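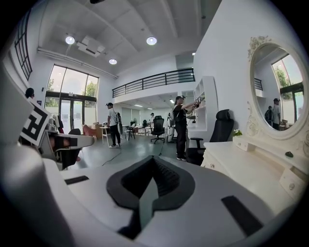 El local, techo blanco con las vigas a la vista.

Sábado, 16 de junio de 2018

Eco en la sala, segunda tanda. Retomo lo que quedó a medias en marzo, cuando medimos con la puerta del pasillo abierta y hubo que tirar casi todo.

Montaje: altavoz Hamitz en la esquina del fondo, a la altura del pecho y mirando a la pared. Micrófono en trípode, cuatro posiciones, ninguna a menos de un metro de una superficie. Barrido de senos, dos pasadas por posición. Ventilación apagada. Virgil anotó las posiciones en el plano viejo, el de la mancha de café, que sigue siendo el único con las cotas buenas.

Volumen según ese plano: 603 metros cúbicos. Francine Poirier había usado 837 en su hoja de cálculo y por eso no le cuadraba nada con Sabine. Esa cifra incluye el altillo del almacén, que está tabicado. Corregido en la hoja compartida; la versión anterior queda en la pestaña «marzo», no borrarla.

Resultados sin tratar: por encima de dos segundos en las bandas de 500 y 1000 Hz. En 125 baja bastante, supongo que por los tabiques ligeros, que se comen los graves. En agudos la caída es limpia. La posición 3 da una curva rara, con un doblez a mitad de la caída, en las dos pasadas. Sospecho eco flotante entre las paredes largas: dando una palmada en ese punto se oye el repiqueteo metálico con toda claridad. En la 1 y la 4 no se nota.

Prueba con paneles. Pusimos de pie los de lana mineral de Robichaud, espesor 100 mm, apoyados en la pared larga y separados un palmo del yeso. El doblez de la posición 3 desaparece. El tiempo total baja menos de lo que esperaba en medios, y en 125 casi no cambia. Luego los pasamos todos a la pared corta y el repiqueteo volvió igual que antes, así que de momento manda la pared larga.

Virgil Mihăilă insiste en colgar el material del techo, en baffles verticales entre las vigas. Tiene sentido por superficie, porque trabajan las dos caras, pero hay que ver qué peso admiten las fijaciones. Pedir a Priltel la ficha de los ganchos y preguntar si los sirven en blanco. La espuma de Relel que quedaba en el armario no sirve para esto: demasiado fina, y el certificado de reacción al fuego no aparece por ningún lado. Si no aparece, se devuelve.

Cosas que salieron mal: la primera pasada de la posición 2 está saturada, ganancia de entrada demasiado alta. Repetida. El cable largo hace ruido si se toca cerca del conector; le he puesto cinta roja. El nombre de los archivos de la posición 4 lleva un 5, error mío al teclear, lo cambio el lunes.

Pendiente:
Repetir la posición 3 con los paneles a media altura.
Palmadas grabadas en todas las posiciones, antes y después.
Rehacer el cálculo con el volumen bueno y los coeficientes del yeso, no los del hormigón.
Francine quiere una medida con gente dentro. De acuerdo, pero todos sentados y callados, que la otra vez se coló una tos en plena caída.
Devolver el trípode corto.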